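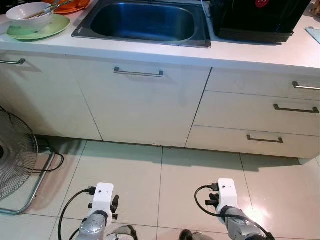

Kitchen counter and sink, unit 7

Print this ticket | E-mail this ticket

Ticket 1000 - Low hot water flow, kitchen tap
Opened by: Lerato Nel
Assigned to: Xolani Engelbrecht
Status: Monitoring

Lerato: Cold side runs great, hot side is a trickle. The bathroom is fine on both, so I doubt it's the Nirkix heater.

Xolani, 6th November: Love a one-tap problem! Heater is set to 74 and holding. Shutoff valve under the sink was fully open. Closed it, took off the hot hose and found grit packed in the inlet screen - lots of it.

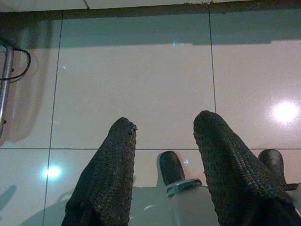 Rinsed the screen, flushed the hose into a bucket and put it all back with a new washer. Flow is terrific now, both sides match. The old washer was an Ameck from the March refit and had gone flat on one edge, so I'm keeping it to show Precious.

Lerato: Filled the big pot in no time, thank you!! Can we leave this open for 21 days in case more grit comes through?

Xolani: Good plan. Left open.

Related tickets
Shower drips after shutoff
Heater timer resets overnight
Noisy pipe, unit 4

Contact Matlala Maintenance Desk | Copyright Matlala | Back to top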